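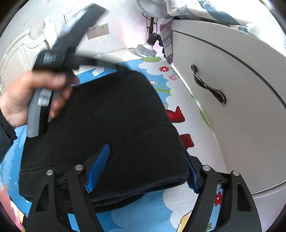

Two readers of the first release wrote that the rent column was hard to trust, and one of them asked if "supported unit" means the same in Pratden as in Sollard. It does not, and the notes for this version try to make it clear.

Pratden Supported Housing Table, version 3
Last update: May 11, 2018

The table has 1,625 rows. Each row is one apartment for people who were homeless before they moved in. The apartments are in 39 buildings in Pratden and Sollard.

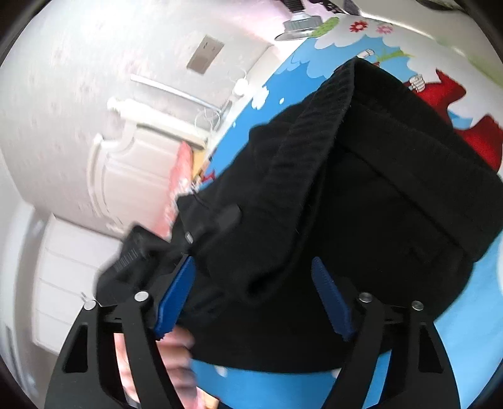 Black fabric bag between the fingers of a gripper.

Columns
building_id — the same code as in version 2
town — Pratden or Sollard
rooms — kitchen and bathroom are not included
rent — monthly, in dollars, before any help is paid
support — "on site", "visiting" or "none"

In Pratden a unit is supported only when staff have an office in the building. In Sollard a weekly visit is enough. Please do not add the two towns together without using the support column.

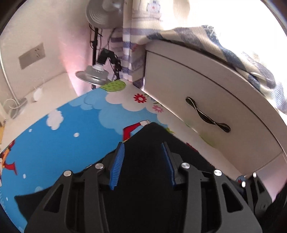
Rents were copied from the lists which the landlords sent in March. Where a landlord sent no list, the field is empty — it is not zero. The Mottram buildings are left out, as their leases were still being changed.

Files
units.csv
buildings.csv
changes.txt

Names of tenants were never collected. The table may be used freely if you mention the Trendow housing project.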